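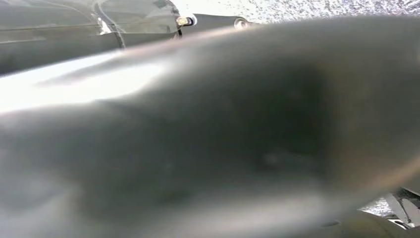

Does baking soda really get the basement smell out of a paperback, a reader wants to know, or does it only make the book smell like basement and baking soda?

It does work, mostly, if you're patient and you keep the powder off the pages! I've been buying old mysteries by the boxful for years (the Wostum library sale in April is my downfall) and I've tried pretty much everything on them, including a few things I'm not proud of. So let me start with smell and then go on to the rest of it, stickers and wavy pages and sagging shelves and all.

## Getting the musty smell out

You need a big plastic tub with a lid, a smaller open bowl, and a box of plain baking soda. Pour the soda in the bowl and set the bowl on the floor of the tub. Stand the books around it with the pages fanned open a little, put the lid on, and leave the whole thing alone for a week. Then swap in fresh soda and go another week if it still smells. I've had one fat 336-page thriller take a full month, and I'd almost given up on it, but it came out fine.

Don't sprinkle anything straight onto the paper. I did that once with a hardcover and I was still shaking grit out of the gutter at Christmas.

Check for live mold before you start. Fuzzy spots, or anything that smears when you touch it, means the book goes in a zip bag right away and stays far from your other books. Most of the time I let those go. If it's one you can't part with, ask a conservator, and don't brush it off in the kitchen.

A few more things I've learned about smell:

- Unscented clay cat litter works in the bowl too. Scented is a disaster.
- Dryer sheets leave a residue. I used to swear by them and I've changed my mind.
- A breezy porch in the shade is great for an afternoon. Full sun will yellow the page edges and fade the spine faster than you'd think.

## Price stickers

My method is a hair dryer on low, held a hand's width away, for a short burst. Then I lift one corner with a fingernail and peel back flat against the cover, slowly, warming it again whenever it starts to fight me. On a glossy cover you can clean up the leftover gum with a tiny dab of lighter fluid on a cotton swab (window open, no flames, dryer unplugged and put away!). Try it somewhere on the back cover first. Some inks lift right off.

On a matte cover or a cloth binding I stop after the hair dryer. A soft white eraser will roll up some of the gum, and the rest I live with. I have a nice old Mikemholm Press hardcover with a permanent gray rectangle on the jacket from the time I got ambitious with cooking oil. Oil soaks in and it never leaves.

## Pages that got wet

Speed matters more than anything here. Clean water, a book that's damp around the edges: stand it up on its end on a towel, fan the pages, and point a fan across the room so the air moves but the pages don't whip around. Turn it upside down every few hours. When it's nearly dry but still cool to the touch, close it, square it up, and put it under something heavy overnight.

If it's soaked all the way through, wrap it loosely in wax paper, bag it, and put it in the freezer, spine down. You aren't fixing it yet, you're buying time so it doesn't mold while you deal with the plumber or whatever got you into this. Thaw and dry it when you've got a free weekend.

Coated paper, the shiny kind in photo sections, is its own misery. Once those pages dry stuck together they're stuck for good, so slip wax paper between them while they're still wet.

## Loose pages in a paperback

Use PVA glue, the white kind that dries clear and bendy. Craft stores carry it. Put a thin line along the inner edge of the loose page with a toothpick, less than you think you need, and slide it home until it lines up with its neighbors. Wax paper on both sides, close the book, weight on top, leave it until morning.

No clear tape. I know it's right there in the drawer! It turns brown and then the sticky part creeps out and grabs the next page.

And no hot glue or super glue on a spine, either. Both dry stiff, and the book cracks open at that exact spot the next time somebody reads it.

## Shelves

Mine are Drevholm, the plain ones, and they sagged. Every one of them. They're fine shelves for towels or board games, but books are heavy and I'd packed them two deep. A few things helped:

- I moved the big hardcovers down to the bottom shelf and let the paperbacks have the top.
- I screwed a strip of one-by-two along the front edge of each long shelf, underneath. It looks tidy enough once it's painted.
- I flipped the boards that had already bowed, so the hump was on top, and the weight slowly pressed them straight again.
- I added a bracket every 16 inches on the wall-mounted run, into the studs.

Leave a finger's width behind the books so air can get in there, particularly on an outside wall. And keep them snug, but loose enough that you can pull one out by its sides. If you have to hook the top of the spine with a finger, the shelf is too full, and that's how all those little tears at the top get started.

I keep a cheap humidity gauge on the middle shelf. It sits at 40 percent most of the winter and I'm happy with that. When it creeps up over 60 in the summer I run the dehumidifier, and I empty the bucket when I remember.
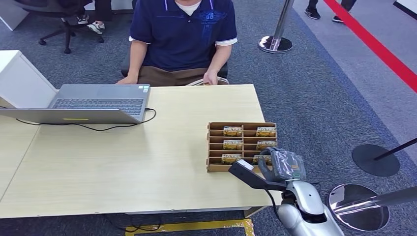 You left out cigarette smoke, one comment complained, and it's ten times worse than mildew.

Fair enough, it's a beast. Smoke gets into the glue as well as the paper. I start by wiping the cover, if it's glossy, with a barely damp cloth and drying it right after. You'll be horrified at the color of the cloth. Then it's the tub again, only with activated charcoal in the bowl, the stuff they sell for fish tanks. Rinse nothing, just pour it in dry, and keep the dust off your books. Give it three weeks before you even sniff. Some of them never come all the way clean, and I keep those on the shelf in the garage and read them outside.

## Cleaning off plain old dust

Hold the book shut, tight, and brush from the spine outward along the top edge with a soft paintbrush. If you hold it loose the dust drops down between the pages. I do a shelf at a time, with the radio on, and wipe the board before anything goes back.

A vacuum is okay with the brush attachment and a piece of old nylon stocking rubber-banded over the end, on the lowest setting. The stocking is for the flaky bits of jacket you'd otherwise lose.

## Jacket covers

Buy the roll, cut your own. The clear polyester kind, never anything with adhesive. Lay the jacket face down on the film, fold the long edges over, crease with the back of a butter knife, and wrap it back on the boards. The first one takes forever. I did my whole set of Milošević Books reprints in an evening once I got going, and they've been through two moves since then without a nick.

Save the offcuts, they make good bookmarks.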